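Zolstead Tableware Survey: data card

Household answers on what people eat from, version 2 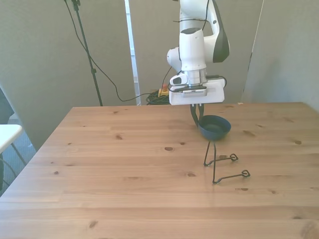 The survey asked adults in 73 towns and villages what dishes they own, how often they use each one, and what they do with a piece once it chips. Answers came in by paper form and by phone. Each row in the main file is one kind of dish in one household, so a home that lists plates, mugs and soup bowls has three rows. A small, round, shallow bowl in dark navy blue, like the one on the pine table, is entered with type "bowl", depth "shallow" and color "blue dark". We don't keep finer color names than that. The first version did, and the same blue came back as ink, navy, midnight and denim.

Files

households.csv: one row per household
dishes.csv: one row per kind of dish
breakage.csv: reported chips, cracks and losses over the past year
codes.txt: list of codes used in the other three files

All files are UTF-8, comma separated, with a header row. Empty cells mean the question was skipped. A zero means the person answered and the answer was none.

Main fields in dishes.csv

house_id: links to households.csv
type: plate, bowl, mug, glass, platter, other
depth: flat, shallow, deep (blank for mugs and glasses)
color: one of 15 codes, see codes.txt
use: daily, weekly, rarely, never
source: bought new, bought used, gift, inherited, unknown
age_band: under 5 years, 5 to 20, over 20, unknown

How the answers were collected

Forms went to 2000 addresses in March. Anatole Guérin ran the mailing and Olesia Pylypenko handled the phone calls, most of them in the early evening. People who did not return the form got one reminder and one call. We asked for the person who usually washes up, as earlier rounds showed that this person gave fuller answers about chips and losses.

Paper forms were typed in twice by different people. Where the two versions disagreed, Ngọc Tăng went back to the form and picked one. Forms she could not read were dropped.

Known problems

Soup plates are a mess. Some homes call them plates and some call them bowls, and we kept whatever word was written. If you need them together, filter on depth "deep" and check both types.

Gifts are probably undercounted. Several people wrote "from my mother" and it was not clear whether the dish was given or inherited. These are coded as unknown.

Color was the answerer's own word, mapped to a code afterward. Patterned pieces take the code of the background color, and the pattern itself is not recorded.

House numbers 15 and 40 are missing from households.csv. Both homes asked to be taken out after version 1.

Privacy

Names, street addresses and phone numbers were removed before the files were joined. Towns are grouped into regions. Please don't try to match rows to real homes.

Changes since version 1

Merged color names into codes
Added age_band
Split "second hand" from "inherited"
Fixed a sorting error in breakage.csv found by Tymofii Levchenko

Use and contact

Free to use for teaching and research with credit to the Zolstead Tableware Survey. For other uses, write to Abelardo Betancur through the project page. Corrections are welcome there too; include the house_id and the field name.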